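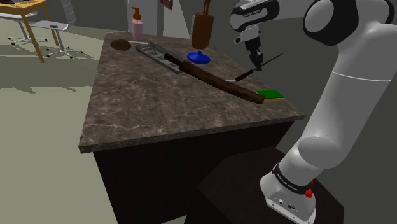

Search our site
Enter keyword or style number
Go

We use cookies to remember what is in your cart and to see which pages are visited. By staying on this site you agree to this. OK / Read more

About Muleo

Muleo makes and repairs leather gloves in Lallport. We sell dress gloves, driving gloves and lined winter gloves, for men and women, under our own name. We also cut and sew gloves for a small number of stores that put their own label inside.

The company started as a repair counter. Customers brought in gloves with split seams or worn fingertips, and we fixed them while they shopped or mailed them back the next week. Doing that for several years taught us where gloves fail. Most often it is the seam between the thumb and the palm, then the tip of the index finger, then the elastic at the wrist. When we began making our own, we started with a heavier thread at the thumb and a separate thumb piece set in at an angle, and we still make them that way.

Our first full season as a maker was one style in two colors, black and dark brown. We now offer nine styles. Most of them change very little from year to year, so if you lose a glove from a pair you bought four winters ago, there is a fair chance we can cut you a match. Send us the one you have left. The color may be slightly different, as no two batches of dyed skins come out the same.

What we use

Most of our dress gloves are hair sheep. It is thin, soft and stronger than it looks, and it stretches over the knuckles without going baggy. Driving gloves are goatskin, which has a more visible grain and stands up better to rubbing against a steering wheel. The heaviest winter glove, the Vakutar, is deerskin with a knitted wool lining. Deerskin stays soft after it has been wet, provided it is dried slowly and away from a heater.

We buy most of our finished skins from Caputo, a tannery we have dealt with since the repair counter days. They send us the skins already dyed. Each one is looked over on both sides when it arrives, and scars, tick marks and thin places are marked with chalk so the cutter can work around them. Skins with too many marks go back or are set aside for repair patches and key loops.

Linings are silk, cashmere or wool depending on the style. We do not use acrylic linings in our own line. Some of the stores we sew for do ask for them, and in that case the label inside says so.

How a pair is made

We table cut. That means the leather is dampened, pulled by hand over the edge of the table until most of the stretch is out of it, and left to rest before the pattern is laid on. Stretch should remain across the hand and very little along the fingers. If a skin is cut without this step the fingers grow longer with wear, and within a month the glove looks a size too big.

Both gloves in a pair are cut from the same skin wherever possible, side by side. The small side strips between the fingers, called fourchettes, are cut from the same skin too. After cutting, the three lines on the back are stitched, then the thumb goes in, then the fourchettes, and the outside seam is closed last. The lining is made as a separate glove and pulled in over a form. Finished gloves are ironed on heated brass hands, which smooths the leather and shows up any seam that is not straight.

The workroom turns out 60 pairs in a normal week. It is fewer in December, when the sewers are moved over to exchanges and repairs for a good part of the day.

Sizes

Glove sizes are given in inches around the hand, measured over the knuckles with the thumb left out. Use a soft tape and make a loose fist. Men's gloves run from 8 to 11 and women's from 6 to 8½, in half sizes. If you fall between two sizes, take the smaller one for an unlined glove and the larger one for a wool lining.

People with long fingers and narrow palms often have trouble with standard sizes. We can lengthen the fingers on any dress style. For this we need a tracing of your hand on plain paper, with the pencil held straight up and the fingers slightly apart. Made-to-measure pairs take five weeks and can't be returned, though we will alter them once free of charge.

Repairs

We repair our own gloves and other makers' gloves. Seams, fingertips, wrist elastic, snaps and linings can all be done. We don't re-dye leather and we don't clean suede. Gloves that have been through a washing machine are usually beyond help, but you can send a picture before you go to the trouble of mailing them.

Please put a note in the package with your name, return address and a line on what is wrong. We will write back with a price before any work is done. If you decide against it, you pay only the return postage.

Looking after your gloves

Take them off by loosening each finger a little first. Pulling on one fingertip is what opens the seam there. Lay them flat when you store them, and keep them out of plastic bags. A light leather cream once a year is enough for goatskin and deerskin. Hair sheep doesn't need it, and too much cream will leave dark patches.

The shop and workroom

We are at 77 Tannery Street in Lallport, on the ground floor. The shop is at the front and the workroom is behind it. We moved here in April 2019 from a smaller place two blocks away, mainly for the north windows, which give an even light for matching skins. The shop is open Tuesday through Saturday, 10 to 5:30. There is street parking in front and a lot behind the building, which you enter from the alley.

We keep every style in the shop in the common sizes, along with a box of seconds. These have a small flaw in the leather or a crooked line on the back, and are sold at half price. Seconds are not sold online.

Stores and wholesale

Stores can order from our own line or have gloves made under their label. The minimum for private label is 175 pairs per style, which may be split over sizes and two colors. Orders for fall delivery need to reach us by the end of May. We send one sample pair per style, charged at cost and taken off the final invoice. Sample skins in the current colors are available on request.

For anything else, use the contact form or call the shop during opening hours. Questions about an order go faster if you have the order number, printed at the top right of your packing slip.

Print this page
E-mail this page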